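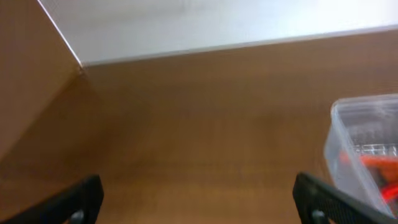
AUTOMATION | SHOP FLOOR

Bench-clearing trial finds two-arm cell still slower than a person, but closer than in June

October 11, 2019

A pair of small robot arms can now put most common hand tools away in a bin without help, according to results released by the integrator Undeva. They do it slowly, and the remaining failures are concentrated in a few kinds of object.

The trial was run for Trakberg, a tool rental company that wants to automate the returns counter. Tools come back in no particular order, get laid out on a bench, and have to be sorted into plastic bins before they are checked and shelved. The job takes no special skill and is hard to staff in the evening. It has also resisted automation, as every return is a different mix.

Undeva logged 744 pick attempts. An attempt counted as a success if the item ended up inside the correct bin, fully below the rim, with no human contact and no other item moved out of the bin. Just under three quarters of attempts met that standard. In June, with the same arms and an earlier release of the Jorkix grasp planner, the share was a little over half.

The median cycle was 40 seconds, measured from the moment the planner selected an item to the moment the gripper opened over the bin. Time spent deciding which item to take first is not included. Trakberg's counter staff were not timed in the same trial, but the company's own planning sheet allows six seconds per item for a person working alone.

Each arm carries a two-finger gripper and a small camera near the wrist. The fingers are textured, and Undeva says this did more for reliability than any software change made over the summer, particularly on rubber-covered handles. Smooth fingers tended to let a handle rotate during the lift, so the tool arrived over the bin at the wrong angle and caught on the rim.

Clear bins were kept on purpose. Trakberg uses them so that staff can see contents from the side, and it declined to change them for the trial. For a vision system they are a poor target. The walls reflect overhead light, the tabletop shows through them, and the rim is sometimes the only edge the planner can find. Several of the logged failures were items set down correctly in every respect except that the planner had placed the near wall too far away. The tool was then released on top of it.

Small parts already in a bin caused a different problem. When asked to take an item back out, the planner often merged neighboring objects into one and aimed for the middle of the group. Transparent pieces were missed more than any other class. Undeva did not publish a separate figure for retrieval, saying the number of attempts was too small to be useful. 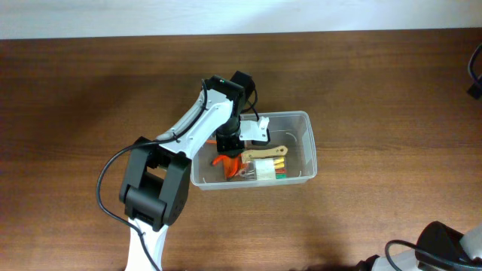 Venkatesh Poojary said the retrieval result should have been the headline. Putting an item into an open container is the forgiving half of the chore, he argued, since the item can land in any position and still count. Taking one object out from among its neighbors is what a counter does when a customer is waiting, and he would not expect a company to buy a machine that handles one direction only. He added that a success rate near three quarters means a person has to stand within reach of the cell, "and at that point the person may as well do the sorting."

Undeva does not dispute the arithmetic. Its report states that the cell is not ready for unattended use and sets out what would have to change. The first item on the list is recovery. At present, a dropped tool ends the attempt, and the planner treats the tool as a new object in a new position. It has no record that the last grasp failed, and it will sometimes choose the same one again. In the log, one screwdriver was picked up and dropped five times in succession before an operator stopped the run.

The second item is run length. Work was divided into 30-minute blocks, with the bench reset and the cameras checked between them. Trakberg has asked for 100 consecutive items without intervention before it will consider a test at a live counter. The longest unbroken sequence in the trial was nineteen.

Results by tool type were uneven. Wooden-handled scrapers and brushes gave little trouble. They lie flat, the handle is wider than it is thick, and the gripper can close on it from above at nearly any point along its length. Pliers were reliable when the handles were spread, and much less so when closed and lying on edge. 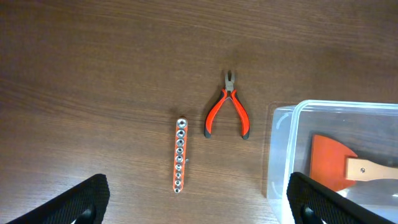

Sockets on a rail were the hardest of the rigid items. The rail is narrow and offers few good places to hold it, and a grip that closes on a socket in place of the rail can pull that socket off its post. The planner was given no model of the rail as a single assembly. In most of the failed attempts it selected the largest socket as the item to be moved. A revised version that groups parts by shared motion is being tested, and Undeva expects to have it in the cell before the end of the year.

Household work is further off. Aliki Andreadis, writing in the Devadiga technical bulletin, compared the bench results with a kitchen-drawer exercise run on similar hardware and found that success fell by half once the surface was cluttered and the items were no longer limited to a known list. Soft goods were excluded from both. The bulletin's view is that a machine able to clear one familiar table is plausible within a few years, and that one able to clear any table in a house should not be forecast on present evidence.

Cost was left out of the Undeva report. Trakberg said it has set a ceiling for the cell, including bins and mounting, but would not give the amount. It confirmed that the arms are low-cost units and that their limited payload rules out the heavier half of its rental stock, among them rotary hammers and most corded saws. Those would continue to be handled by staff under any arrangement now being discussed.

A further round of bench tests is scheduled, using the same bins and the same success criteria. Retrieval will be scored separately, with an equal number of attempts in each direction.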